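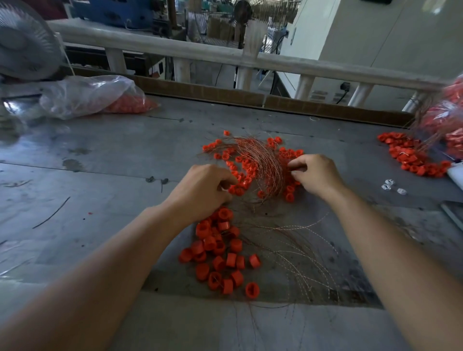 ok winter coat thread. been asked by 2 people this week so doing it once. First thing, sort the lining before you spend a penny on anything else. Mine went at the armhole in November and I wore it ripped for weeks like a fool. Second, colour near your face. Everyone's in grey and navy and we all look ill. Red and copper together, like those little red tubes with the copper wire running through them, that's the combination I want on a scarf and can't find anywhere. Red wool, thin coppery thread. Someone make it

2/ tights. stop buying the thin multipacks. One decent thick pair from Fanora has lasted me 22 wears, washed in a bag, dried flat. no bobbles yet

3/ Suryani Hartono swears by wearing a size up in coats so a jumper fits under. Tried it. Shoulders were halfway down my arms. Go up a size only if the shoulder seam stays put

4/ the Ilodley charity shop has the good wool coats at the back, behind teh curtains. Belted camel one in there yesterday, too short in the sleeve for me, go and get it

5/ sleeves too short = long gloves. done

6/ do NOT tumble dry a wool jumper. Nadhirah Rondonuwu now owns a very smart jumper for a cat

7/ boots: brush, cream, leave overnight, brush again. Purba do a dark brown cream that covers scuffs on black too, if your not fussy

8/ someone asked about the long quilted one in the Wultutdale window. It's 200 quid. Lovely pockets. no hood. I'd wait for the sale

9/ cuffs and collar wear out first so look there before buying second hand. hold them up to the light

10/ hats another day, got a bus to catch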